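Progress report to the Drirnudby Fund: Runier reading rooms, second period

Last updated: October

You asked for a plain account of whether the reading rooms are worth a second grant. I have tried to give one, and I will say at the start that I am less sure than I was when we applied.

The grant paid for 4 rooms in and near Elludham, each open in the evening and stocked with donated magazines, pamphlets and local newsletters. The claim in our application was that people who don't use the public library would come to a smaller place closer to home, and that once they came they would read more. The first half of that claim is holding up fairly well. The second half I can't support, and I doubt we ever had a way to test it.

Attendance for the period was 600 visits across all the rooms. I would ask you not to make too much of that figure. It comes from sign-in sheets, and a sign-in sheet tells you that a person walked through the door. It doesn't tell you if they stayed, read anything, or only came in to get out of the rain. At the Teixeira Street room, 300 of those visits were logged, half of the total, and that room is next to a bus stop. I leave you to draw the link.
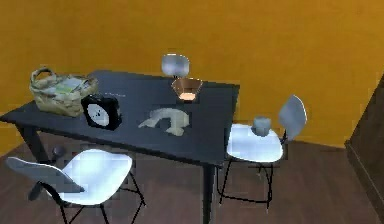

We also sent out a survey, as the grant terms require. We got 41 forms back. Nearly all of them were kind, and I think that is the trouble with them. People who fill in a form about a free reading room are mostly people who like it. Several wrote that they read more than they used to, but we never asked how much they read before the rooms opened, so there is nothing to set that against. The application promised a "clear before and after picture." I wrote that line myself and should not have.

On stock, the donated material is uneven. We take in far more old magazines than anyone wants, and not enough in large print, which was the most common request on the forms. Newsletters go quickly. Health pamphlets don't, even though we put a lot of effort into getting them. I had expected the opposite, and I would now stop asking for them unless a room has a reason to want them.

Money is simpler. Rent and heating came in under budget, printing went over, and the two nearly cancel out. The amount set aside for publicity is mostly unspent. We held it back after the first round of posters brought no change in visits that I could find, and I would like your permission to move it to large print subscriptions.

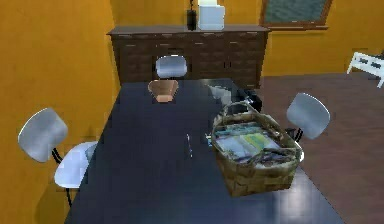 Runier's own board read a draft of this report and did not agree with all of it. Their view was that I am asking too much of a small project, that a warm room with something to read is a fair use of the money by itself, and that regular visitors would be puzzled to hear we think it might not be working. They may be right. But it isn't what we said we would deliver, and if that is the case for the rooms then the next application should make it openly and drop the talk of reading levels.

For the next period I propose keeping all the rooms open on the same hours, with no new sites until we know more. We would replace the sign-in sheet with a short card that asks how long the person stayed and what they picked up. Each new visitor would be asked once how often they read at home, and asked again before the grant ends. It's a weak measure, and some people will tell us what we want to hear - but it gives us something to compare.

The Teixeira Street lease comes up for renewal before our next report is due. We need your answer on the publicity money before then, as the landlord wants a longer term and I don't want to sign one on the strength of the visit count alone.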